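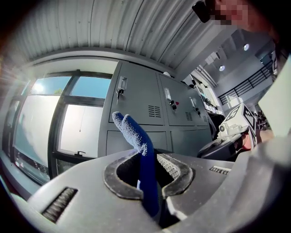

Fig. 1. A blue terry item in front of a metal locker bank. Keys are in the upper doors.

Unit 6: Shared Lockers and Small Textiles
Course: Workplace Housekeeping, first year
Handout prepared by Sneha Shukla, Drestance Training Center
Revised 08/08/2019

What this unit covers

Last unit dealt with floors and windows. In this one we move to shared storage: metal lockers, their keys, and the small cloth items that people keep in them or leave near them. Please read the handout before the practical. Bring your key sheet from Unit 5, even if you didn't finish it.

Terms used

Bank: a group of lockers built or bolted together as one cabinet.
Tier: one horizontal row of doors in a bank. A two-tier bank has an upper and a lower row.
Louvers: the slots in a door that let air through. On many doors they are near the lower edge.
Small textiles: socks, gloves, washcloths, cleaning mitts, hand towels. Anything cloth that you can close in one hand.
Stray: an item found outside a locker with no name on it.

1. Keys

A key left in the door usually means the locker is free, but you can't go by that alone. People forget keys. Knock, open the door a little, and look before you do anything else. If there is something inside, close the door, leave the key where it is and write the locker on the sheet.

Keys come in pairs on some makes. Both keys should not stay on the same ring once a locker has been given out. One goes to the user and the other goes to the key cabinet at the desk. The Malhotra building has 178 locker keys on its register, and most of the trouble there comes from spares that were handed out with the first key.

Never test a key by forcing it. If it won't turn, take it out, check the number and try once more. After that it's a job for maintenance.

Stickers by a lock mean different things in different buildings. Red may mean "needs repair" in one place and "taken" in the next. Ask at the desk when you start on a new site, and don't peel any off.

2. Cleaning the doors

Work from the top of the bank to the bottom. Dust falls, and the lower doors will only have to be done again if you start with them.

Use a damp cloth on painted metal. Wring it out well. Water that runs into a lock or behind a recessed handle will stay there. For the louvers, use a dry brush first and then the corner of the cloth, going along the slots. Wipe the handles last with a clean cloth, since these are the parts everyone touches.

For marks that won't come off with water we use Jolisov cleaner at the weak mix shown on the wall card. Put it on the cloth and keep it off the door. Don't use it on stickers or label slots.
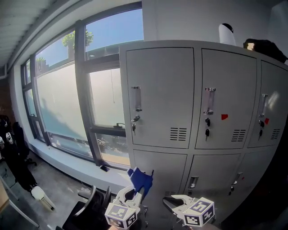

The top of a bank is the part that gets skipped. Things are put up there because it is flat and easy to reach, and they stay for months. Clear it one item at a time. Each item gets moved, the metal under it gets wiped, and the item goes back if you know it belongs there. Bags and clothing are never opened or searched. Hang a tag on them and tell the desk. After the notice period they go to lost property with the tag still on.

Lockers next to windows need a bit more care. Dust shows in side light, so do your final check from the window end, looking along the doors. Check the window latches on the same round and note any that don't close.

3. Sorting small textiles

Set up four places before you start: laundry, return to owner, cleaning stock, and discard. Boxes from the Flukeck shelf are fine for this.

Pick up each item singly and look at both sides. Terry cloth holds grit in the loops, so shake it over a bin first. Socks and gloves should be matched if the partner is there. A single one is kept until the end of the month, then discarded. If you can't tell whether something is a sock, a glove or a mitt, lay it flat and open the cuff.

Anything that smells of cleaning product is treated as cleaning stock and never put in a user's locker.

Wash at 40 °C unless the label says otherwise. Dry fully before folding.

4. Practical

Work in pairs, one bank per pair. One person cleans and the other keeps the sheet, then change over at the lower tier. Hand in:

- the completed key sheet
- a list of items found on top of the bank
- your sorting record, signed by both

Reading for next time: the section on ventilation and odors in the July packet. We will go over it at the start of Unit 7.

Comments

T. wrote: Is the weak mix the same one we used on the window ledges? The wall card in our room is missing the bottom line.

Sneha Shukla wrote: Same mix. I'll put up a new card before the practical.

rowan_b wrote: We found a locker with two keys in it and nothing inside. Wrote it down as free, hope that's correct.

Sneha Shukla wrote: Free, yes, but also put "both keys present" in the last column.

Mel wrote: Could the sorting record have a line for single gloves? We ran out of room under "other."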